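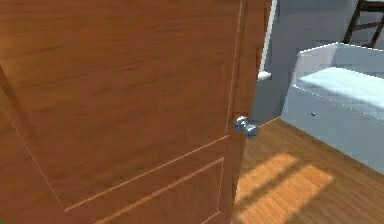

Fig. 1. Wooden door, partly open.

Unit 6: Medication lists at discharge

Read before class. The worksheet at the end of the packet is due with your Unit 7 case.

A patient leaving the hospital has at least three medication lists: what they took before admission, what they got on the ward, and what they are supposed to take from now on. A fourth, what they will really take, is kept in a kitchen drawer and has never been entered into any system. Medication reconciliation is the work of comparing these lists and settling the differences before somebody gets two blood thinners.

Terms you need
Omission – a drug that should have been continued and wasn't.
Duplication – the same drug twice, usually under a brand name and a generic name.
Unexplained change – a new dose with no reason given. The reason exists. It is in the head of a resident who has rotated off service.

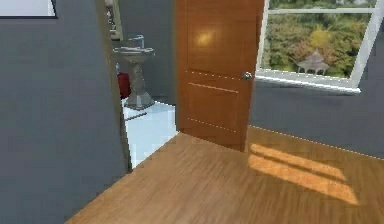
Who is responsible for the final list?
The discharging prescriber signs it, and the signature is what counts. A pharmacist or nurse may gather the history and flag problems, but flagging is not deciding.

Most hospitals now do this on screen. In our practice files the records system is Mirex and the outpatient pharmacy system is Rarix. They exchange data in the sense that two neighbors exchange nods. Stop dates do not carry over, so a seven-day antibiotic can live on in Rarix for years. Check every short course by hand.
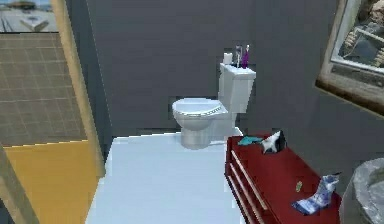
Arbridge, April 2026

The case for this unit comes from the Durán wing, which reviewed 2,207 discharges. Reviewers pulled 118 charts for a close read and found 33 with an omission and 33 with a duplication. Resist the urge to add these up. Some charts had both, and the report does not say how many, although it does find room for a page on the new folder color.

Work through the following before class:
1. What is the largest number of the 118 charts that could have had either error? The smallest, given that at least one had both?
2. The charts were picked by ward staff. What does that do to your answer?
3. Draft a two-sentence note to the patient's primary care office about a stopped drug. Avoid the phrase "as discussed." 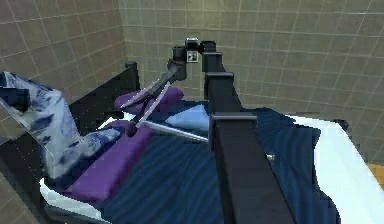

Fig. 4. Robot arm holding a silver rod at the bed.

For Unit 7, bring a blank discharge form from your placement site. Blank means blank – last October we had to shred several.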